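The Drawer of Lost Sticks

Every household has a drawer it would rather not discuss. Mine, in a rented terrace in Ukley, holds candle stubs, a bicycle key for a bicycle long gone, and chopsticks. I never set out to own chopsticks. They came in with takeaways and other people's house moves, and they bred. By last January the drawer would no longer shut, and something had to be done by somebody, and I live alone.

The shops in Drelstead will sell you a proper canteen for them, lined and lidded, at a price that made me put my gloves back on. What most of us end up with is a pot. I've been through several. The jam jar falls over if you look at it. The mug works until you need a mug. A tall glass vase looked splendid for an evening, after which it looked like a science experiment, and I couldn't get my hand down it with a sponge.

So to the plastic utensil holder, an object I had been rude about for years. Mine is cream and shaped like a little house, with cut-out windows, some arched, some square. I had expected to dislike it. It was the cheapest thing in Chan, the kitchenware shop by the station in Ulthorpe, and I carried it home in a paper bag like contraband.

I now think it is very good. The windows let the air in, a thing no jam jar ever managed, and wooden chopsticks need air. Left to stand in a puddle they go furry at the bottom, and you find out at supper. Mine go in thick end down. There are people who feel strongly that it should be the other way up, and I've had dinner with 2 of them.

Before anything goes in the house, though, there is the sorting, and here I'd argue for a cloth. Chopsticks roll. Tip them out on a bare worktop and you'll be fishing behind the bread bin by teatime. A muslin baby blanket holds them nicely, and it doesn't matter if yours is covered in cartoon lorries and bears – the chopsticks don't mind and the baby, in my case, is now doing GCSEs in another county.

Then you match them up. Lay them with the thin ends all one way and look along them for length. Wood fades and wears at its own pace, so colour is no help at all with old ones. Keep any that feel smooth from end to end. Splintery ones can go and hold up the sweet peas.

There will be one left over. There always is, and it's usually the longest.

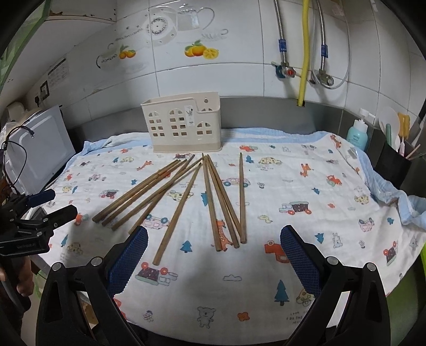
Ours live flat in a loaf tin, writes a reader from Drelstead, and have done since 2000. The odd one out stirs the paint.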